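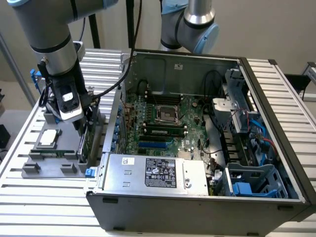 Computer Refurbishing Assistants – Wamwood Repair Workshop, Ashworth

We're looking for two part-time bench assistants to help us strip, test and rebuild used desktop computers. If you've ever opened up an old tower just to see what was in there, please keep reading!

We take in office desktops from schools, clinics and small businesses, and we send as many as we can back out to people who need one. Last year that came to 421 machines. A lot of the work is the good old-fashioned kind: side panel off, memory out, processor out of its socket, check everything, put it back together with parts you trust. Whatever can't be reused gets sorted for recycling.

What you'd be doing
Opening desktop cases and cleaning out dust
Taking out and refitting memory, processors, expansion cards and drives
Keeping small parts sorted in their trays (we're fussy about this, and you will be too after a week with loose screws)
Testing power supplies and logging the results
Wiping drives and filling in the sheet for each one
Helping out at the Clemach Street pickup counter one afternoon a week

What we'd love to see
Steady hands and some patience. Processors and their sockets are not forgiving.
Some experience with desktop hardware – at home, at school or on the job, it all counts. We'll teach you our way of doing the rest, including static safety.
Readable handwriting! Labels still get written by hand.
You should be able to lift a full tower onto a bench, or let us know what setup would work better for you.

No degree or certificates needed. We've had great people come to us from bike repair, sewing and restaurant kitchens.

Hours and pay
26 hours a week, spread over four days, starting in June. Pay is $135 a day, plus a $100 tool allowance when you start. Street parking is free, and the Flurerari bus stops at the corner.

How to apply
Send us a short note about something you took apart and got working again (or didn't – we enjoy those stories too). A resume is fine but optional. Please mention which days you can't work. Applications are open from April 13, 2023 until both spots are filled. We'll invite people in for a paid trial morning at the bench.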